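Home | About Us | Programs | Newsroom | Contact

PRESS RELEASE
For immediate release

Bikine opens shared supper program for new residents of Vumarcombe

VUMARCOMBE – Bikine, the community food organization, announces today the start of its shared supper program for people who have recently moved to Vumarcombe. The first supper will be held on a Sunday in January at 5:30 p.m., in the dining hall of Wadwood House. The program will continue every week until the end of spring.

The suppers are open to all households which have lived in the town for less than two years. Each evening has 48 places. Twenty of these places are kept for families with children under 14, and the other places are given in the order in which the registrations arrive. There is no charge for the meal.

Bikine started its work with a weekly soup lunch for older residents. In the last years the organization received many requests from younger people and from families who came to Vumarcombe for work and did not yet know their neighbors. The new program is the answer to these requests.

"When you come to a new town, you can find a doctor and a school with the telephone," said Esther Kirui, director of Bikine. "But it is difficult to find a table where somebody is expecting you. We want that every person who registers will have a place, with a plate and a cup, and a neighbor on each side."
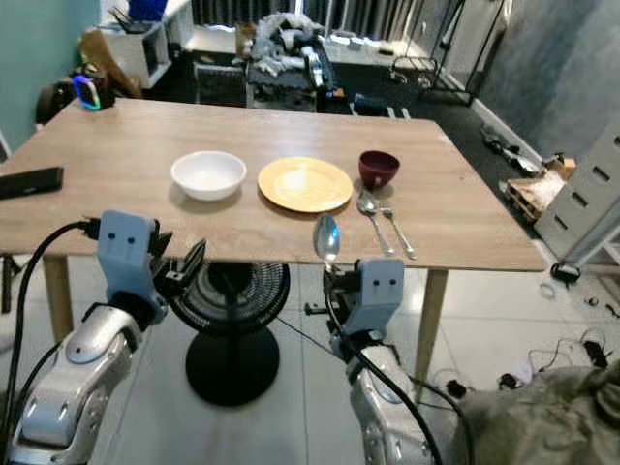
A place setting with bowl, plate and cup. Registration for the suppers is now open.

The menu will be planned by Esther Mugo, who has been head cook of the soup lunch since its first season. Each supper has one soup, one main dish with vegetables, bread and fruit. A vegetarian main dish is always prepared. Guests who have an allergy are asked to write it on the registration form, and the kitchen will call them before the supper if there is any question.

Once in the month, the main dish will be chosen by the guests. Any person who has attended at least two suppers can propose a recipe from his or her family. Mrs. Mugo will then adapt the recipe for the full hall and will cook it together with the person who proposed it. The first recipe evening is planned for the fourth week of the program.

"I have cooked for many people, but always I cooked what I know," said Mrs. Mugo. "Now I will have to learn also. Some of the dishes I will maybe cook wrong the first time, and I hope the guests will tell me."

The tables will be set for small groups, so that people can hear each other well. Serving bowls will be put in the middle and guests will serve themselves and each other. At every table there will be one host from Bikine, who has lived in Vumarcombe for a longer time and can answer practical questions about buses, schools, garbage collection and the library.

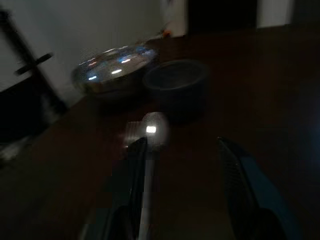 Bowls on the table. At the suppers, guests will serve each other.

The hosts have completed a preparation course of two evenings. The course included food safety, first aid, and how to lead a conversation when the people at the table do not all speak the same language. A total of 35 hosts are registered, and each of them will take part in one or two suppers every month. More hosts are welcome, especially those who speak a second language.

The program is supported by Pai, the family-owned grocery business, which will deliver vegetables, rice and bread for every supper during the full season. Wadwood House gives the dining hall and the kitchen without rent on Sunday evenings. Bikine pays for the remaining food, the cleaning and the bus tickets of guests who need them.
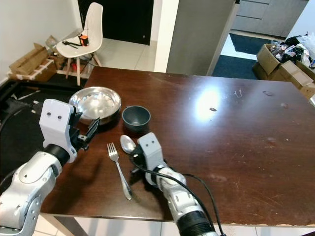
BIKINE | Community Meals Team

Registration can be made with the online form in the Programs section of the Bikine website, or in person at the front desk of Wadwood House on weekdays between 10 a.m. and 4 p.m. A registration is valid for one supper. Guests who want to come again can register for the next supper on the same evening, before they leave. If a guest cannot come, we kindly ask for a message until noon on the day before, so the place can be offered to another person.

Doors open at 5 p.m. and the meal finishes at 7:30 p.m. The hall is on the ground floor and can be entered with a wheelchair or a stroller.

Journalists who wish to attend the first supper are asked to inform the press desk in advance. Interviews with Esther Kirui and Esther Mugo are possible before the meal, from 4 p.m. Please note that guests will be photographed only if they have given their permission.

About Bikine
Bikine is a nonprofit organization which prepares and serves community meals in Vumarcombe. Its activities include the weekly soup lunch, cooking courses for beginners and the new shared supper program.

Press contact: Press desk, Bikine, Wadwood House, Vumarcombe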